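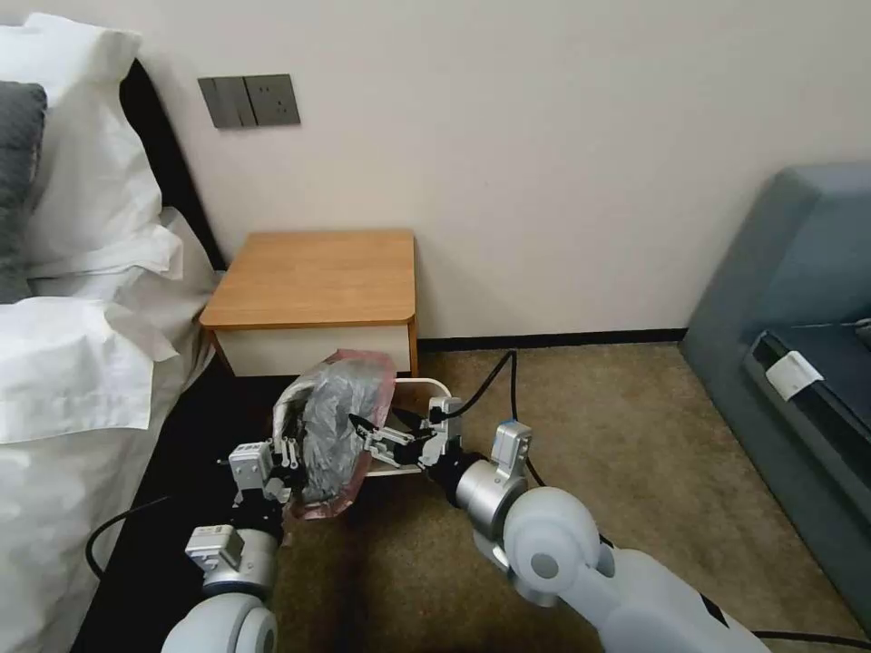
# The Ruchti reading lamp

I sell a lot of lamps and I only sleep next to one of them. The Ruchti has been on my side of the bed for two winters now, and it's the one I push on friends whether they've asked or not!

It clips to a headboard or a shelf up to 7 cm thick, so it leaves your bedside table free for the glass of water, the book, the other book and the phone you swore you'd leave downstairs. The neck bends wherever you point it and stays there. I read lying on my left side, which is a nightmare with most lamps (you get either a shadow across the page or a bulb in the eye), and with this one I just pull it down until it's level with my ear.

There are 2 brightness settings. I use the low one nearly all the time - the high one is good for sewing, or for hunting down an earring on the carpet. The light is warm and a bit yellow. If you like a crisp white light you'll probably be happier with the Puvar, and I won't be offended.

Things you might want to know before you order:

- The flex is long enough to go behind my double bed and reach the socket on the far side.
- The switch is on the flex, quite near the lamp end. It clicks. Magdy says it clicks loudly, but he's a very light sleeper.
- The clip has felt pads. They've left no marks on my painted headboard, though I'd be careful with anything freshly waxed.
- The bulb comes with it, and you can change it yourself.

I have it in cream, dark green and a mustard that looks much nicer than it sounds. The green sells out every December and then I'm waiting on Grellgate for more until spring, so do shout early if you've got your heart set on it.

Several small guest houses have bought these by the boxful, and I'm happy to sort out a price for larger orders. Ask for Ayantu, that's me, or for Shiyu if I'm out on deliveries.

**Order code:** 1074 (cream), 2686 (green). Mustard hasn't got a code yet, so just write "mustard" in the notes box.

Collection from the Urkstead shop is free. We're open until half past five.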